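Orange-red ring around bathroom sink drain, comes back after cleaning
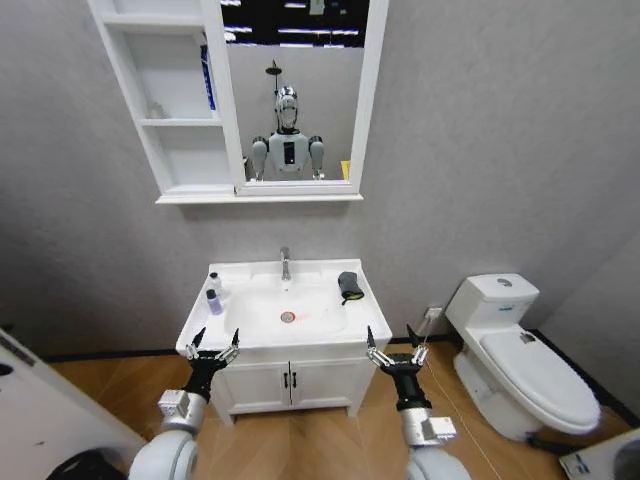 Posted by Dekdale, 30th March

White rectangular basin set into a vanity, single-lever chrome faucet, round metal drain. There is reddish-orange staining all the way around the drain and a faint smear running off to the right of it. I have been over it with dish soap and the rough side of a sponge. It fades for a week or so and then returns. House is on municipal water, built in the 1900s, pipes partly replaced. The tub in the same room does not do this. Is it rust from the drain, rust from the supply, or something growing? And what can I put on it without wrecking the finish on the metal?

Akov
3221 posts

Could be any of the three, but they are easy to tell apart.

Wipe the ring with a dry white paper towel. If it smears off pink or orange and feels slick, it is a bacterial film. It feeds on soap residue and grows back in any spot that stays damp. If nothing transfers and the surface feels slightly rough, it is iron.

For iron, find the source. Fill a white bucket from the cold side first thing in the morning, before any other water is run, and let it stand for an hour. Tinted water or sediment at the bottom points to the supply or the old pipe. Clear water points to the drain flange itself. Plated flanges corrode at the rim once the plating is worn through, and the rough side of a sponge speeds that up.

Cleaning, film: dish soap, rinse, then dry the bowl after the last use of the day. Wash the overflow too if your basin has one.

Cleaning, iron: citric acid, one tablespoon in a cup of warm water. Soak a folded paper towel, lay it over the ring for 8 minutes, rinse well. Repeat once if needed. Do not leave it overnight - acid will dull chrome. Do not use chlorine bleach on iron, as it tends to set the stain, and never use bleach and an acid together.

If the flange is pitted, no cleaner will fix it. A replacement drain assembly is a cheap part. You need a basin wrench, plumber's putty or the gasket supplied with the part, and clear access from the cabinet below. Measure the drain hole before you buy.

Tirnelent

just bleach it. works on mine every time

Dagim Beyene

Agree with Akov on the test, disagree with the post above until you know what it is.

I had the same ring in July. Towel came away clean, bucket was clear, so it was the flange. Under the lip the putty had dried out and water was sitting between the metal and the basin. I scraped it, reseated it with new putty and the ring stayed away for a few months, then a new spot showed at the edge and I replaced the whole assembly. If you have to pull it anyway, fit the new one the same day.

For polishing what is left I used 1000 grit wet paper, on the metal only. Keep it off the basin.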